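Stustatcombe Residents' Association
Minutes of the General Meeting
02/03/2023 | Posted by the Secretary
4 shares | 2 comments 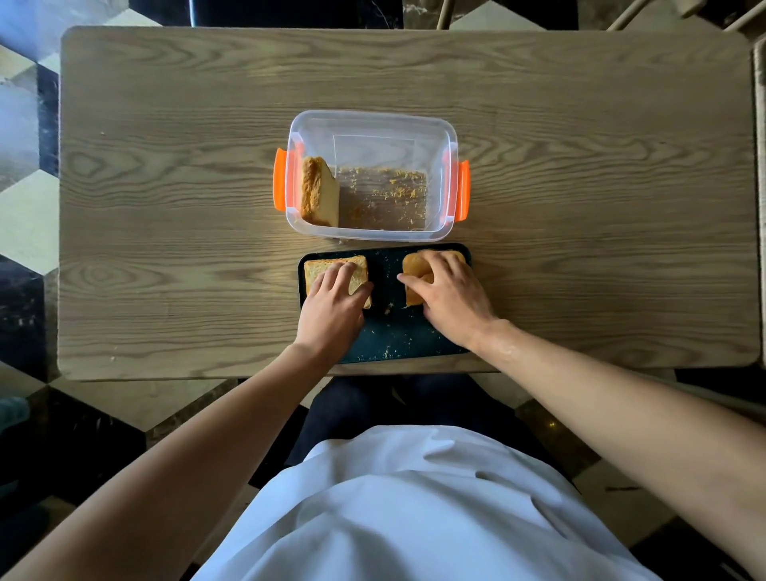

The meeting opened at 7:00 p.m. in the back room at Haldane Hall. There were 31 members present, which meets the quorum. Apologies had been received from 5 members. The minutes of the previous meeting were read and approved with one correction: the hedge work on Wullilel Lane was done by the county, not by the association.

1. Matters arising
The streetlight outside the bus shelter has been repaired. The one at the top of Wullilel Lane is still out. It was reported again last week and a new reference number was given. The broken bench by the pond has been taken away and there is no date for a replacement.

2. Accounts
The balance stands at $563 after payment of the hall rent and the insurance. Two members asked why the insurance had gone up. The chair said the old policy did not cover events held on the green and the new one does. A member asked to see the policy and a copy will be left at the hall. The accounts were accepted on a show of hands.

3. Parking on Wullilel Lane
This item took up most of the meeting. Residents at the lower end said that cars are being left on both sides on school mornings and that the trash truck turned back twice in January. Residents at the upper end said they have no driveways and nowhere else to park. A proposal to ask the county for a no-parking zone along the whole lane was put forward and then withdrawn.

A second proposal was made, to ask for no parking on the east side only, from the corner to the mailbox, between 7 and 9 a.m. on school days. One member felt this would push cars onto Haldane Road. Another said that Haldane Road is wide enough to take them. The vote was 17 in favor and 9 against, with 5 abstaining. The proposal was carried. The secretary will write to the county and send a copy of the letter to the school.

4. Drainage on the green
The low corner by the footpath was under water for much of the winter. Plekero Groundworks has looked at it and thinks the old clay pipe has collapsed under the path. Their written quote has not arrived. Members agreed that no money should be spent until it does, and that a second quote should be requested. It was pointed out that the county may be responsible for the pipe if it runs under the public path. The chair will ask for the old drainage plan.

5. Spring cleanup
The cleanup will be held in April. The date depends on when the county can lend the dumpster. Members should bring their own gloves. Paint, tires and batteries cannot be accepted this year. A request was made for the stream bank to be included, and this was agreed as long as children stay on the path side.

6. Any other business
A member asked if the noticeboard key had been found. It has not. A new lock will be bought.

Dogs off the leash near the playground were mentioned again. The existing sign is faded and will be replaced with a larger one.

There was a request to start meetings at 7:30 p.m. for those coming from work. Opinion was divided and it was left for the next agenda.

The meeting closed at 8:50 p.m. The next meeting will be at Haldane Hall after the cleanup, and the date will be put on the noticeboard. Items for the agenda should reach the secretary a week ahead.

Last updated 02/03/2023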